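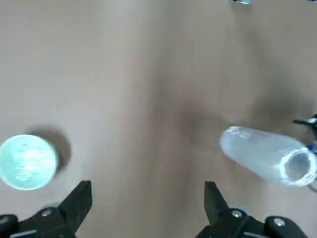
Postproduction on "Preremance" has moved into its last stage, and the studio behind it, Stinden, has kept the release plan unchanged. The film runs 118 minutes in its current cut. Its editor, who asked to be quoted by job title only, spoke in a side room at the company's Beltadside facility. The first topic was the sound mix. "Picture was locked in January," the editor said. "Since then the only changes have been to sound and titles."

The mix is being prepared in two versions, one for large theaters and one for smaller rooms. The editor said the second version takes longer than most viewers would expect. "Dialogue that sits well in a big room can get buried in a small one. We went back through 10 scenes and raised the voices by hand."

Asked about reports of reshoots, the editor confirmed that the crew returned to the Coughlan location for six days. The work covered the harbor sequence and one interior. "The harbor material had a continuity problem with the tide. We could have fixed it with effects – the quote was higher than the cost of going back."

The original assembly was much longer than the present cut. Eight scenes were removed in full, most of them from the first half. The editor does not expect an extended version. "The sound on those scenes was never finished. Somebody would have to pay for that."

On the score, the editor said recording was complete and that temporary music had been kept out of the edit after the second screening. "You get used to it, and then the composer is asked to copy it. I prefer to cut dry."

Color grading is still open on the final reel. The night exteriors were shot on two camera systems, and matching them has taken most of the remaining schedule. "The blacks don't agree," the editor said. "Once they do, we deliver."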